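Fostwood Handling Trials Group
Minutes of the December meeting

Start: 10.05
Present: Chiharu Hirano (chair), Katsuhiko Maruyama (minutes), four members of the trials team, one from purchasing
Apologies: workshop lead

1. Minutes of the last meeting

Agreed with one correction. Under item 4 the controller on loan was listed as the Kuto unit. It was the Marchetti unit. KM has changed the filed copy.

2. Matters arising

The spare finger pads have come in and are in the cupboard by the door, second shelf. The pads from the earlier order are a different thickness and should not be mixed with them. KM to label both boxes.

The risk assessment for two-arm work has been signed. It covers slow speed only. Anyone wanting to go above the slow setting needs to speak to CH first.

The question of who pays for the replacement cable is still open. Purchasing had not had a reply from Benent by the time of the meeting.

3. Gripper comparison

KM went through the results so far. Two grippers are being compared, the Benent and the Kuto, on the same arms and with the same set of bottles. The trial has reached 544 picks with the Benent and 475 with the Kuto. The difference comes from the two afternoons lost to the Kuto driver fault, and the team would like the numbers level before anything is written up.

On full bottles there was little to choose between them. On part-filled bottles the Benent tended to squeeze the wall in before it had a proper hold, and the bottle then turned in the fingers as it was lifted. The Kuto closes more slowly and this happened less often. Against that, the Kuto is slower over a whole cycle, and its fingers are wide enough to knock the next bottle when they are set out close together.

There was some discussion about whether spacing should be fixed. One member felt that a fixed gap would make the results easier to read. KM said the bottles would not be evenly placed in use and that he would prefer to keep the spacing free but write it down each time. CH asked for both: a fixed-gap set first, then a free set.

It was noted that labels are causing trouble with both grippers. A pad that lands half on the label and half on bare plastic does not hold as well as one that lands fully on either. Grip height to be recorded from now on.

4. Head camera

The team has been looking at how much of the recorded video can be used. Up to 3106 stills have been pulled from the head camera for checking, and a fair share are too smeared to find the bottle caps in. The blur is worst when the head turns while the arms are still coming up to the table.
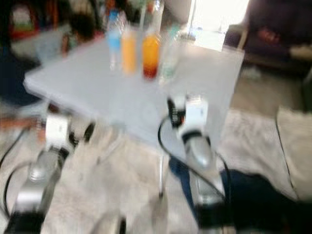 Head camera view during a bottle run, both arms at the near side of the table.

CH asked whether the blur came from the exposure time or from the mount. KM thought it was mainly exposure, but said the mount had not been ruled out. The bracket has some play in it when pushed by hand. A member suggested locking the head and moving only the arms for one set, which would separate the two. Agreed.

The window was also raised. It goes to plain white in the picture and takes the right-hand end of the far table edge with it, so the table finder has less to work from on that side. Options put forward were a blind, turning the table, or setting the exposure by hand. Setting it by hand would help with the window but the shorter exposure may leave the rest too dark. The blind is the cheapest and will be tried first. Purchasing can cover this from the small items budget.

The two clear bottles are harder for the detector than the ones with coloured drinks in them, even in sharp stills. This was expected. No change to the bottle set, as clear bottles have to be part of the trial.

5. Cables

The gripper cables stand out from the arms in loops. CH was concerned about a loop catching the table edge when an arm reaches forward. KM replied that the slack is needed at full wrist turn, and that when it was taken up in an earlier test the connector pulled. He proposed two soft ties per arm, one above and one below the elbow, leaving the wrist free. The team will fit these to the left arm only and run it for a week before doing the right.

No one is to use hard plastic ties on the gripper cables.

6. Controllers

The Marchetti controller has been run against our present one for 3 sessions. Both arms start together more reliably on the Marchetti. On the present controller the right arm can lag the left at the start of a move, which matters for any two-handed lift.

The Marchetti settings screen was not liked. Force limits are entered in one place and speed limits in another, and a change to one does not show in the other until the page is reloaded. One member had set a limit, thought it had not been taken, and entered it again. No harm came of it, but a note will go on the bench.

The loan can be extended to the end of next month at no charge. Agreed to extend. No decision on buying until the gripper trial is finished, as changing both at once would make the results hard to compare.

7. Any other business

The shared drive is close to full. Raw video from before the camera was refitted can be moved to the archive disk. Nothing to be deleted.

A request has come from the sales side to see a demonstration. CH will reply that the team can show bottle picking at slow speed once the blind is up.

8. Actions

KM: label the two boxes of finger pads
KM: bring the Kuto pick count level with the Benent
KM: add grip height and bottle spacing to the record sheet
Trials team: fixed-gap set, then free set, with both grippers
Trials team: one set with the head locked, same exposure as now
Trials team: soft ties on the left arm
Purchasing: order blind; chase Benent about the cable
CH: extend the Marchetti loan; reply to sales

Meeting closed at 11.20. Next meeting at the same time next month, in the upstairs room.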